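How to recover from a dropped-object fault on the Bunora arm

Sooner or later your gripper will close, report success and lift away nothing at all. Mine did it on the 177th cycle, then carried its handful of air to the rack and let go with great ceremony. The log called this a completed task.

Before you touch anything, press the stop and wait for the light to go steady. Pausing the program doesn't count. A paused Bunora will happily resume when the Triton controller reconnects, and it doesn't check for knuckles.

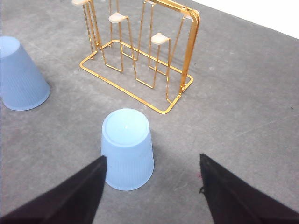

False grips come from the width threshold more often than from the motors. Open the Jansen settings page and find "minimum closed width". If it's set to 0, the arm believes any closed hand is a full one. Set it to 8 and save twice (the first save is decorative). Then look over the fingers for wear. A frayed tuft like the one on the inner edge of the right finger wants trimming with small scissors, with the power off. Don't pull it, however tempting.

Next, re-teach the pick height. Upside-down cups are narrowest at the top, so closing too high lets the tips slide up and off. Drop the height a little at a time and run each change at the slowest speed.

Clear the fault, then do 3 dry runs with your hand on the stop. If it still claims a grip it hasn't got, reload the Culden profile and start again from the threshold – the reload quietly puts it back to 0.

Last updated 15/10/2019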